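Voko Table Hand
Meal service automation for staff canteens, care homes and hospital kitchens

If you have ever worked a lunch service you know the last twenty minutes are the hard ones. The line is long, the plates are going out crooked, and whoever is on garnish has been bending over the same counter since ten in the morning. We built the Voko Table Hand for those twenty minutes, and for the two hours before them too, and we have had a lovely time watching kitchens find uses for it that we never thought of.

Table Hand is a two-fingered picking and placing system for small portions of food. It comes on an arm that bolts to the end of your own counter, and the kitchen teaches it the day's plates before service begins. There are no recipes to type in and no menus to scroll through (well, there is one menu, and it sets the language). Up to 200 portions can be set out between pad changes, and a pad change is quick enough that most people do it while the kettle boils.
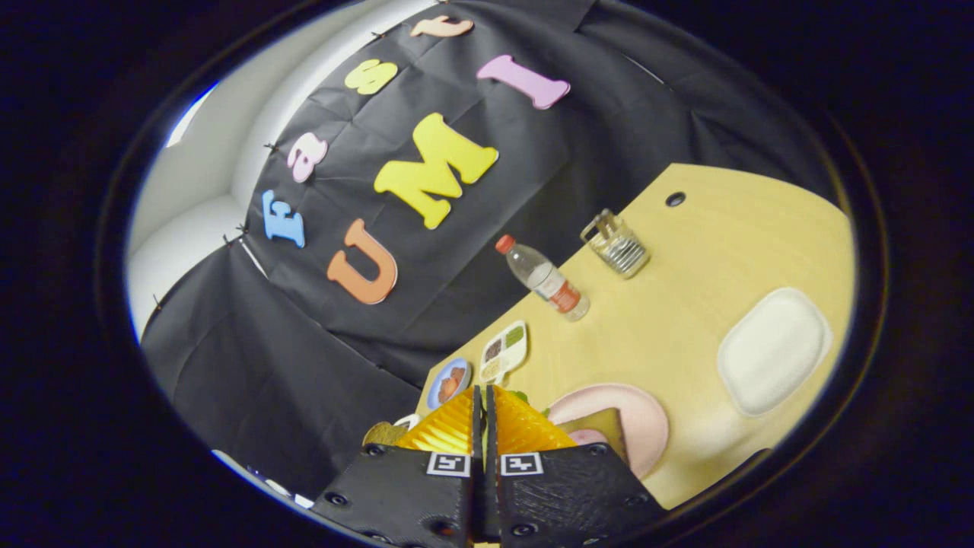 Teaching is the part our customers ask about most, so let us spend a little time on it. The person who knows the plate shows the job by doing it with the handheld gripper, and the system learns from what the hand did, which means your best plater is the one setting the standard! You don't need a special room for it, just a table laid the way you would lay it for people. A small blue plate with a white rim, a round pink one, a compartment tray with the brown and green things in their own sections, a water bottle and a glass of utensils standing close by: that is a perfectly good teaching table, and the clutter does no harm at all. The ridged pads, one yellow and one orange, close on a bit of green food the way you would pinch it yourself. Keep the little square markers on the fingers wiped clean and the rest is mostly practice.

What it changes for your staff

We would rather be plain about this, because it's the first thing people want to know and they are right to ask. At Hidside, where the kitchen sends out lunch to 37 tables, all six people on the prep team kept their jobs and their hours. What moved was the work. Garnish and sides went to the Table Hand, and the team took turns teaching it, checking plates and getting out front to talk to the diners. Ruxandra Ciobanu runs that kitchen, and she wrote to us in September:

"My wrists are better and my temper is better. I did not like it the first week, I will tell you that, it felt slow and I kept wanting to push it out of the way. Now I teach it the salads in the morning and then I go and do the sauces, which I had not had time to do properly for years."

The Mottram canteen had a bumpier start. Two of the older hands felt they were being watched while they taught, and Lorraine Wragg, our training lead, went back and rearranged things so that each person reviews their own sessions first and decides which ones to keep. We now set up every new site that way.

In the box

Counter arm with two-finger head
Handheld teaching gripper
Spare soft pads, one set
Wevitz counter clamp and cover
Printed guide and wall card

Part number 2538. Pads and covers can be ordered separately. The clamp needs a firm, level edge, so please measure your counter before you order, and if it is an odd shape send us a sketch and Lorraine will have a look. Training on site takes a morning and is included in the price, and we're happy to come back for a second one if your team changes.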